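Wirnelholm House Residents' Group
Minutes of the meeting held on 17th August in the upstairs sitting room

In the chair: Ermanno Colombo

1. Welcome and last minutes
Ermanno thanked everyone for coming out on such a close evening and for the plum cake, which had mostly gone before we sat down. The last minutes were agreed with one correction: it was the Mavudwood road bus that had been moved, and the Pletlow one runs just as it did.

2. Folding and bedding in the guest bedroom
A good long talk was had on this. The bed is being used for sorting the clothes, and it was felt the flowered quilted cover does very nicely as a place to lay things flat, so long as shoes and bags are kept off it. Dark clothes are to be folded and kept in one pile at the far side.
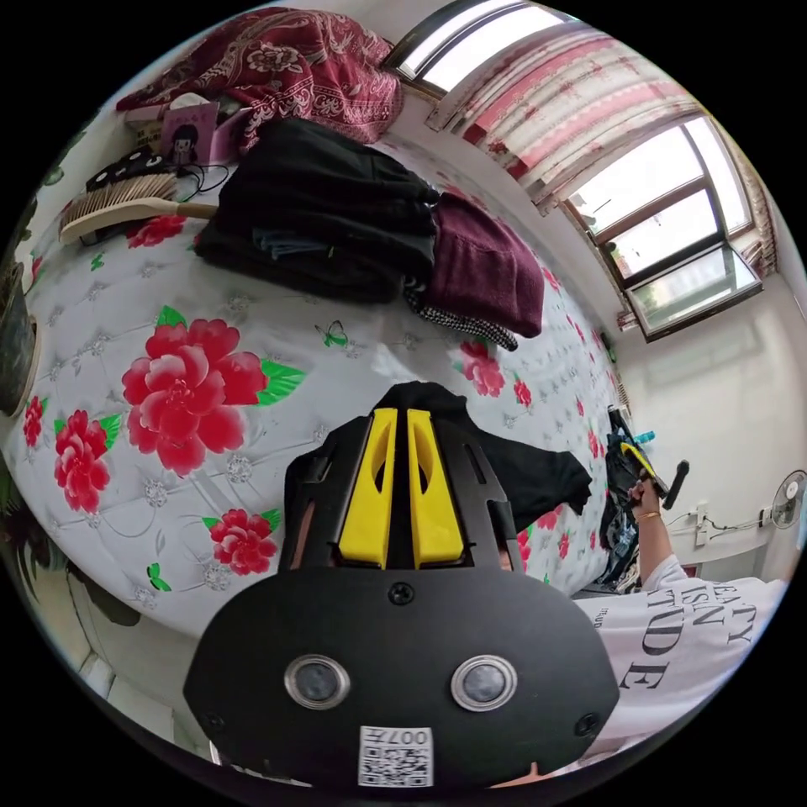
Ermanno asked that sleeves be turned in before anything is folded in half, as his mother always did it, and several people said theirs had too (there was then some friendly disagreement over trousers, left for another day). Blankets are to be folded last and put away in the landing cupboard, with the heaviest at the bottom.

It was also agreed that the cover itself should be washed before the end of August, on a cool wash and dried flat if the weather is kind. Palumbo, the laundry, would take it for 13 pounds, but the feeling of the meeting was that we could manage it at home.
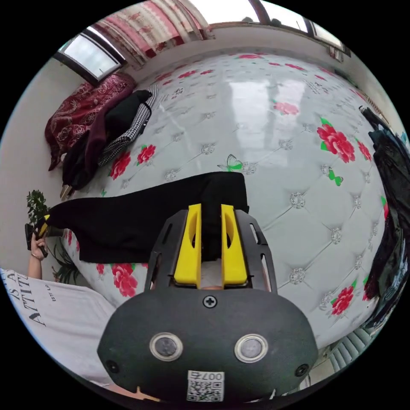
Anything black should be brushed on both sides before it goes on the pile, and please do put the brush back afterwards. Ermanno will ask whether the long black pieces would be better hung up.

3. Money
The household fund stands at 168 pounds. New pillowcases were approved, plain ones, with Ermanno to choose them.

4. Any other business
The landing window still sticks. The spare key is back on its hook, with apologies from the person who had it.

Next meeting: to be fixed once people are home from their holidays.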